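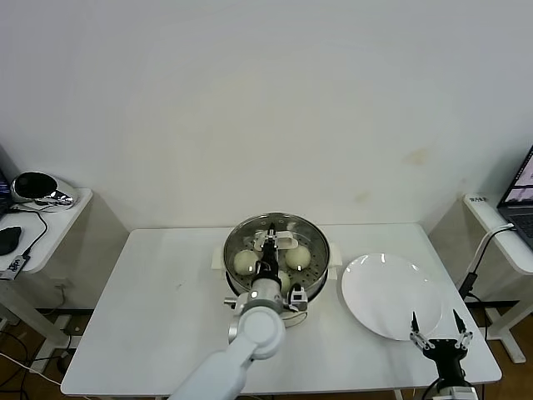

Page last changed: Sat 24 July

Why Did the Robot Stop? A Story About a Gripper and a Bun

Robots make mistakes. Some mistakes are funny and some are dangerous, and the people who work with robots have to take both kinds seriously. This page is about a mistake that happened in February at a robot workshop called Redside, in the town of Lavstead. It began with steamed buns.

What was the job?

The job sounds easy. Pick up a steamed bun from a pot and put it on a plate. You could do it without thinking.

A robot has to be told or taught every part of it. It has to find the bun. It has to move its arm over the pot without bumping the side. Then it has to lower its gripper, close its two fingers, lift, move over to the plate and let go.

The robot at Redside has two arms and is called Lusedo. One arm works in the steamer pot, where the buns sit on a metal tray full of small holes. The other arm has a gripper too, and it waits near the plate. There is a small camera on the wrist of the arm that does the picking. A wrist is the part just behind the gripper, the same as on you.

What went wrong?

Lusedo had been doing the job well all morning. Then the arm went down for a bun, closed its fingers and did not stop closing them. The bun was squashed flat in the middle. The arm did not lift. It kept pushing down toward the tray, and the pot began to slide across the table.

Evaristo Jaramillo was the person in charge of the test. He pressed the stop button. The arm held still at once, and the pot stayed on the table. The time from the first squeeze to the stop was 6 seconds.

No one was hurt. The bun was thrown away.

Why did it happen?

When you hold something soft, your skin tells you how hard you are pressing. If you start to squash it, you ease off before you have thought about it.

Lusedo's fingers have no skin. The robot works out how hard it is squeezing by measuring how hard the gripper's motor is working. If the motor is straining, the robot knows it has hold of something. That measurement travels along a wire to the computer.

The plug on the wire had come a little loose. It was not all the way out, so the message got through some of the time. When the arm went down for that bun, no message came. The computer read this as "nothing in the fingers yet," so it told the gripper to close more. It also told the arm to go lower, in case the bun was farther down.

Every order the computer gave made sense if there was no bun. But there was a bun.

A fault like this, which comes and goes, is called an intermittent fault. (Say it: in-ter-MIT-tent.) These faults are hard to find. A lamp that flickers when you bump the table has one. You look for it and the lamp is fine, and then it flickers again.

How did they find it?

Evaristo looked at the record the computer keeps. A robot's record is like a diary with a line for every moment. He saw that the numbers from the gripper had dropped to zero and stayed there. A real squeeze never gives a zero, so he checked the wire next. When he wiggled the plug, the numbers jumped.

He then read back through the rest of the morning. The robot had made 38 tries before the bad one. In 3 of them the numbers had dropped out for a moment and come back. The buns came out fine those times, and no one had noticed.

What did they change?

The plug now has a clip that holds it in. The program was changed too. If the squeeze message goes missing, the arm stops where it is and a word shows on the screen: CHECK. When all is well the screen says Ok.

There is also a limit on how low the arm can go, whatever the computer thinks about the bun.

After the repair, Lusedo did the job 90 times before anyone used it for other work. On one of those runs Evaristo pulled the plug out on purpose. The arm stopped and the screen said CHECK.

If you visit a place with robots

Stay behind the line on the floor, even when the arm is still. A robot that is not moving may be waiting for its next order.

Ask a grown-up who works there where the stop button is. It is usually red. You should press it only if someone is in danger or a worker tells you to.

Do not touch wires or plugs. If you see one hanging loose, tell a worker.

Words to know

Gripper: the part of a robot arm that holds things.
Fault: something in a machine that is not working as it should.
Intermittent: happening some of the time, then stopping, then happening again.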